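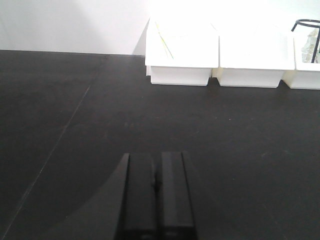 Effect of Melt Temperature and Line Speed on the Surface of an Extruded PMMA Strip

Project report, Polymer Processing Laboratory
Students: Zhiqiang Qiu, Yiran Shao
Submitted: 27/10/2019

1. Introduction

Acrylic (PMMA) strip is used for light covers, shelf edges and small display parts. The customer usually looks at the surface first. If there are lines, small bubbles or a dull area, the strip is refused even when its size is correct. In our course we learned the theory of single screw extrusion, but we had not yet seen how sensitive the surface is to the settings of the machine. For this reason we chose it as the subject of our project.

The question of the project is simple. We wanted to know which of two settings, the melt temperature or the speed of the haul-off, has the greater influence on the surface of a flat strip, and whether a good setting can be found in one day of trials. We did not study the strength of the material.

2. Material and equipment

The material was a clear extrusion grade of PMMA, delivered by Grasberg in bags. PMMA takes up water from the air, so the pellets were dried overnight in the hopper dryer at 80 °C. The first bag had been open for a long time before our project. We dried it in the same way as the others, but we did not use it for the main trials.

The extruder was the small Feveo single screw machine of the laboratory. It has a screw of 30 mm diameter, four heating zones on the barrel and one on the die. The die has a flat opening and was made for strip of 40 mm width and 2 mm thickness. After the die comes a calibration plate with vacuum, then a water tank, and then the belt haul-off from Mellor. The haul-off has a digital display for the speed, but the display shows only whole steps, so small changes of speed could not be read.

For the measurements we used a digital caliper, a bench lamp and a gloss meter. We also kept a reference strip, which the laboratory bought some years ago and which has a very good surface.

3. Method

We made nine trials, with three melt temperatures (225, 235 and 245 °C) and three positions of the haul-off. The screw speed was not changed during the whole day. When the haul-off became faster, the strip became thinner, and we accepted this because the die could not be adjusted while it was hot.

After every change of temperature we waited twenty minutes. After a change of speed we waited five minutes. Then we cut one piece of 400 mm from the line and wrote the trial number on its end with a marker. One of us cut the pieces and the other one wrote down the pressure before the die, so that the work was always done by the same hand.

Each piece was wiped with a soft cloth and kept one night at room temperature. On the next day we looked at it under the lamp at a low angle, and gave a mark from 1 (many visible faults) to 5 (same as the reference strip). Each of us gave the mark alone and we compared only at the end. When the two marks were different, we wrote both.

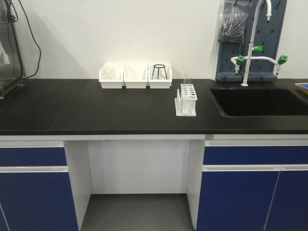
The gloss was measured at three places of each piece: near the left edge, in the middle and near the right edge. We took the mean value of the three. The back side of the strip, which touches the calibration plate, was not measured, as it always has fine lines from the plate.

4. Results

At 225 °C the surface was dull at all positions of the haul-off, and there were long lines in the direction of extrusion. Marks were 1 or 2. The pressure before the die was also the highest here.

At 235 °C the lines were much weaker. At the slow and middle positions both of us gave mark 4. At the fast position Zhiqiang gave 4 and Yiran gave 3, for a weak wave near the right edge.

At 245 °C the gloss was good in the middle of the strip, but small bubbles came in two of the three pieces. The strip was also softer when it entered the calibration, and at the slow position it stuck to the plate one time. We stopped the line, cleaned the plate and repeated this trial.

In total we used 442 g of dried pellets for the small test before the main day, and the start of the line produced 852 g of waste until the strip ran straight. The waste was collected for grinding.

5. Discussion

The melt temperature had a clearly larger influence than the haul-off. Between 225 and 235 °C the mark rose by two points or more, while the change of speed never gave a difference of more than one point.

About the bubbles we are less sure. They can come from water in the pellets or from too high temperature. The pellets were dried in one batch, and the pieces at 235 °C had no bubbles, so we think that temperature is the more probable cause. However, the trials at 245 °C were made last, and the hopper lid had been opened several times before. A better plan would be to change the order of the trials.

The wave at the right edge was seen only at the fast position. We suppose that the water tank is not exactly in line with the die. We measured this after the trials with a string, and found a small offset, but we had no time to correct it and run again.

6. Further work

The next group could use steps of 3 °C between 230 and 240 °C, and dry the material in two separate batches. A purge with Fistent compound before the first trial is also recommended. We began with the machine as it was, and the first meter of strip contained dark points from an older material.

The cut pieces are stored flat in the sample drawer, sorted by trial number, with the measurement sheets in the same folder.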